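I keep having the same argument with Máté Dudás, and since he never reads anything I post, I'm going to have it again over here where I can win.

His position is that demonstration data from hand-held grippers should be clean. You start when the fingers close on the object, you stop when they let go, and everything in between the interesting bits gets trimmed. Our group did it that way for the first Stevora policy. We cut anything where the gripper was open and not near its target, because who wants to train on that? It felt tidy, and the files were so much smaller!

Then Tsion Sisay put the trimmed footage back in, mostly out of stubbornness, and retrained on all 2149 demonstrations with nothing else changed. Same network, same 47 test layouts. The trimmed policy missed its first approach on 8 of them. The untrimmed one missed on 4. I know, I know, that's a small test and I wouldn't bet my car on it. But I've watched the failures over and over, and they look different to me. The trimmed policy wanders when it's far from anything, kind of like me in a parking garage.
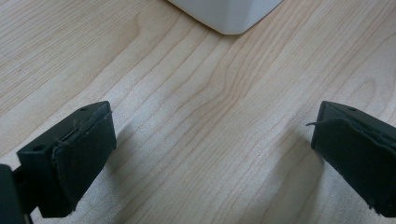
And why wouldn't it? We had thrown out nearly every view where the fingers are wide open and the thing you might want is still way off across the table. A person holding the tool knows perfectly well what to do from there (you just go over to it), but the policy only knows what we bothered to show it. If the boring part of the reach is missing, it has to guess, and it guesses badly.

Máté says the fix is a better starting pose, plus a separate planner for the long moves. Fine, maybe. Yeshi Sisay tried something like that on the Plumell arm and got it working, though she spent most of November tuning the handoff between the two. I'd take the extra disk space over that any day.

What I'd really like is for papers to say what they trimmed. One sentence would do it! I went through my own old write-ups before posting this and found that mine don't say either, so I'm fixing those first, starting with Stevora.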